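Perguntas frequentes: observação de veados na reserva de Jondidwood

Qual é a melhor época para ouvir a brama?
Setembro, sem dúvida! Os machos começam a bramar ao fim da tarde e há noites em que o vale inteiro responde. Quem nunca ouviu fica de boca aberta (nós também ficámos, e continuamos a ficar todos os anos).

A que horas abrem os trilhos?
Ao nascer do sol. O trilho da Lu, o mais procurado, fecha uma hora depois do pôr do sol durante a brama. No resto do ano fecha com a receção.

Preciso de marcar?
Para os trilhos livres, não. Para os abrigos, sim: cada um leva no máximo oito pessoas e ao domingo costumam esgotar depressa. A marcação faz-se na receção de Bimel ou por telefone.

Quantos veados há na reserva?
Na última contagem foram registados 577, entre machos, fêmeas e crias. É um número que nos deixa muito contentes! No mesmo percurso anotámos 128 corços, quase todos na encosta norte.
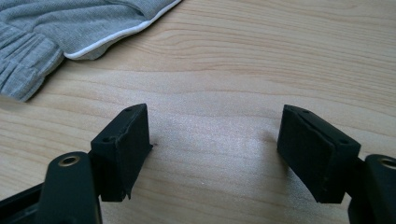 Posso levar para casa uma haste que encontre no chão?
Pedimos que não. As hastes caídas são roídas por ratos e esquilos, que vão lá buscar cálcio, e algumas servem para o nosso registo. Mas avise-nos, por favor! Tire uma fotografia, aponte o número do poste mais próximo (há 96, todos numerados) e passe pela receção. Adoramos estas histórias.

Os cães podem entrar?
Só no circuito de Lavbridge e sempre com trela. Nos abrigos não entram, com exceção dos cães de assistência.

E se me cruzar com um animal na estrada?
Abrande logo, baixe os faróis e espere. Atrás de um veado vem muitas vezes outro, e às vezes mais três ou quatro.

Há transmissão em direto?
Há, e é um vício! A câmara do charco de Lavbridge funciona dia e noite. De madrugada aparecem javalis, de manhã cedo as garças.

O que devo vestir?
Roupa discreta, que não faça barulho, e botas a sério. Os binóculos podem ser emprestados na receção enquanto houver.

As crianças são bem-vindas?
Claro que sim! O abrigo de Bimel fica perto do estacionamento e tem janelas baixas, à altura dos mais pequenos.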